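Drela repair shop to take in small appliances again from April

The Drela repair shop will start accepting toasters, kettles, irons and other small household appliances again in April, after a long stretch in which it handled only lamps, radios and sewing machines. The change was announced on the shop's door and in the town newsletter.

Appliances will be taken in at the side entrance on Bandara Street between 5 p.m. and closing. People may bring up to 2 items at a time. Each item gets a paper tag with a name, a phone number and a short note on what is wrong with it. The shop asks that notes be specific. "Does not work" is less useful than "lever will not stay down" or "smells of burning after a minute."

The shop stopped taking kitchen appliances when its last electrician retired. Lempi Oksanen, who runs the front desk and orders the parts, said the shop kept turning people away during that time and that most of them wanted the same few things looked at.

"It was toasters, then kettles, then those little hand mixers," Oksanen said. "People would hold one up at the window before they even got to the door."

Two repairers have now finished the electrical safety course that the shop's insurance calls for. One of them will be in on every intake evening. The other will work on the backlog during the day, when the shop is closed to the public but the phone is answered.

Under the new rules, every plug-in item will be tested before it is opened and once more before it goes back to its owner. If it fails the second test, the shop will not hand it back with the plug attached. Owners who do not agree to this are asked not to leave the item. The same rule applied under the old arrangement but was not written down, and Oksanen said it had led to a few arguments at the counter.

Crumbs are the other main point on the sign. Toasters must be emptied before they are brought in. The crumb tray should be pulled out and wiped, and the toaster turned upside down over a sink or trash can, unplugged and cold. The shop says a good share of the toasters it used to see had nothing wrong with them except a piece of crust lodged against the carriage.

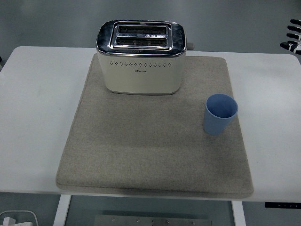

Arvo Kuusisto thinks the list of accepted items should be longer. He wrote to the newsletter that small microwaves are thrown out in Drela more often than toasters, and that a shop with two trained people ought to be able to change a door switch or a fuse. He also asked why the intake hours could not start earlier, as the last bus to Womier leaves before some people would reach the front of the line.

The shop's answer on microwaves is no. Oksanen said they can hold a dangerous charge after being unplugged and that neither repairer is trained to work on them. Air fryers are on hold for now. Many of them are put together with clips that break when the housing is opened, and the shop has not found a supplier for replacements.

On the hours, she said an earlier start is possible in the summer but would depend on the school, which shares the side entrance and the parking lot until the end of classes.

Repairs will be paid for on the same basis as before. There is no charge for looking at an item. If it can be fixed, the owner pays for parts and puts what they like toward labor. The shop will call before ordering any part that costs more than the owner has agreed to on the tag. Items not picked up within 30 days of the call will be used for parts or recycled.

Some parts are easier to get than others. Cords, plugs, fuses and kettle switches are kept in stock. Heating elements for toasters usually have to be ordered or taken from a scrapped unit of the same model, and for many models no element is sold separately at all. The shop would like donations of dead toasters and irons for this reason — complete ones, with the cord still on if possible. They can be left at the side entrance during intake hours but should not be put out on the step overnight.

The town has given the shop 3,000 toward test equipment and shelving. Part of that has gone to a second appliance tester, so that intake does not have to stop while the first one is in use at the bench. The shelving will go along the back wall, where the sewing machines are now. Those are moving to the front room, and people waiting on a sewing machine repair should expect a delay of around a week while that is done.

A similar service in Ludel closed its waiting list last fall after it filled up. Residents of Ludel and Womier may use the Drela shop, but Drela addresses will be taken first if there are more items than the repairers can get through.

Anyone who left a small appliance at the shop before intake stopped and never heard back should call with the tag number. Several are still on the storage shelf, among them a waffle iron, two coffee grinders and a hair dryer whose tag can no longer be read.

The phone is answered on weekday mornings. Questions about a particular repair will not be taken by email.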